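Search jobs
Keyword or location
Search

Sorting and Packing Assistant, Mixed Small Goods (part time)

Nurlow is hiring two part-time assistants for the returns room at our Gralitora building. The work is sorting, checking and repacking small household and party goods that come back from stores and event customers. Most of it is plastic tableware, stationery, craft supplies and similar light items.

Hours are Monday to Thursday, 8:30 a.m. to 1:30 p.m. There is no evening or weekend work. The position starts in June and is permanent after a trial period of eight weeks.

What the work is

Returned goods reach us unsorted, in cartons and sacks. You will tip them into a bin a few at a time, pick out the items one by one, and decide where each goes. There are four places an item can go: back to stock, wash, repair or scrap. A knife with a clean edge and no cracks goes to wash. A pen or marker is tested on paper and then goes to stock or scrap. Anything you can't identify goes on the query shelf, and Mariann Vida looks through it at the end of the shift.

The bins are large and gray and have been in service for years. They are scuffed on the inside and this does not affect the work. Please do not line them with paper or cardboard, as small items slide underneath and get lost.

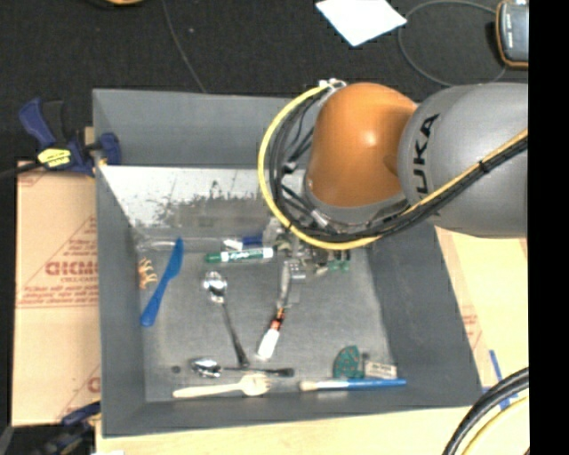 One of the gray bins, with a blue plastic knife on the floor of it.

Once sorted, the goods are packed by type. Knives, forks and spoons are counted into bags of 200. Markers and pens go into trays by color. Each finished bag or tray gets a label with the item code, your initials and the date, and is placed on the outgoing rack. Ilona Pálfi checks a few bags from the rack each morning and will show you any that need to be redone.

You will also:
- wipe out your bin at the end of every shift
- sweep the floor at your station
- write down shortages of bags and labels on the board by the door
- help unload the Vitura delivery when it comes in, usually early in the week

What we ask for

You should be able to stand for most of a five-hour shift and reach down into a deep bin. Stools are available at the packing tables but not at the bins. You should be able to lift a carton of 25 pounds with or without help. Good color vision is useful for the pens but not required - we can place you on tableware only.

You need enough English to read item codes and short written instructions. Experience in a stockroom, laundry, kitchen or mail room is helpful. We train everyone on the job, and the first three shifts are spent next to someone who already does it.

What we offer

Pay is hourly and is set out in the letter you receive before the interview, so you can decide whether it suits you before you come in. Gloves, apron and safety shoes are provided. There is a paid 20-minute break at 10:45, and a break room with a refrigerator and two microwaves. Parking is free behind the building. The 211 bus stops across the street.

Paid time off starts after the trial period. Assistants who want more hours can put their name down for the Siriwan stocktake, a separate job that runs twice a year and is paid at the same rate.

How to apply

Send a short letter or an email with your name, phone number, the days you are available and a few lines about any work you have done before. A resume is fine but you don't need one. Write job number 512 in the subject line. If you would rather apply in person, forms are at the front desk.

Interviews are held in the returns room and take half an hour. Part of that time is a short sorting trial at a bin, so wear closed shoes and tie back long hair. Tell us ahead of time if you need a different setup for the trial and Etelka Katona will arrange it.

Questions about the work itself can go to Lajos Szekeres, room supervisor, extension 901. Questions about pay and paperwork should go to the front desk. We reply to every application, including the ones we don't take further.

Contact Nurlow | Copyright Nurlow, all rights reserved | Back to top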